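Touring a one-person show: notes for the Skukine talk
Ute Thiele

Slide 1. Title
Say hello, say where the show has been. Mention that Gurnulon runs 60 minutes with no interval. The running time matters for most of what follows.

Slide 2. Where it started
Five pages of monologue, read aloud at the Ekinci studio on a Wednesday. One character then, a night porter. The sister and the landlord came in during the second draft. Read the porter's first speech here if the room is warm enough. Skip if we started late.

Slide 3. Switching characters
Early version used hats. Cut them after the first preview because changing them slowed the quarrel down. Now each part has a place for the weight: porter on the heels, sister on the toes, landlord on the left hip. Show all three without speaking. Then do the quarrel, first page only.
Ask who in the room has played more than one part in a show. Take two answers.

Slide 4. The room
Smallest house 31 seats, largest 547. In the small room the front row could have touched the desk, and I dropped the voice for the whole first half. In the big one the landlord's pauses went dead. We shortened them and moved the desk downstage. Lighting plot went from nearly everything we had to a plain wash and one special.

Slide 5. Reviews
Read the good one and the bad one. The bad one said the ending explained too much. I agreed after a month and took out the letter. Don't spend long on this.
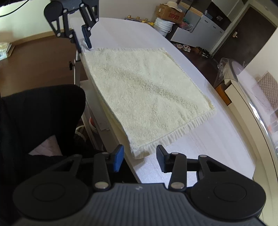 Notes last changed: May, 4:40 p.m.

Slide 6. Money
Wundo offered a split of the door, no guarantee. Explain what a split means for people who haven't toured. Travel comes out first, then the stage manager, then me. Have the budget sheet ready but don't put it on screen.

Slide 7. What I would change
Book the rehearsal room for longer. Get an outside eye in before the first preview. Write the cue sheet so a stranger can run it.

Questions. If there are none, go back to the quarrel and do page two as the audience asks for it: faster, slower, sitting down. Stop when the house manager signals. Scripts are on the table by the door, and I need the marked copy back.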